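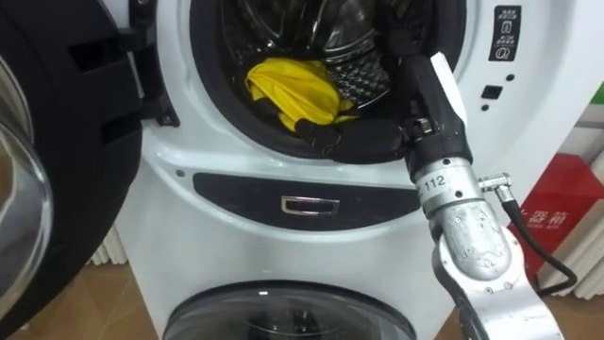 Buying a Laundry Arm: Your Questions

I run the equipment budget at Stanholm, and my inbox fills up with the same questions every time we plan a purchase, so I've put my answers on one page.

Should I buy the arm and the hand together?
I would if you can swing it! We priced them separately first (arm from Drera, hand from Farnura) and spent ages sorting out who supplied which connector. Ask for one quote that lists the cables and the mounting plate too.

Do I need fingers, or will a simple gripper do?
Depends on your load. For towels folded flat on a shelf, I'd save the money. For a crumpled cloth hanging over a washer's door seal, I like having jointed fingers.

Do I need a special washer?
Nope, a regular front loader is fine. Just measure the door opening and how far the door swings before you order. Ours is a double-drum model, and the upper door takes up a lot of room on the left when it's open.

What gets forgotten in the budget?
Spares, every single time. I set aside $400 per arm for cables and fingertips, plus 2 days of setup help from Ouazzani.

How long is delivery?
Our last quote said 52 days. If you want it running by December, get your order in early and ask about holiday shutdowns.

Can I try one first?
Yes, the rental is 5 weeks minimum, and the fee comes off the price if you buy. Bring your own laundry!

Prices last checked 29th April.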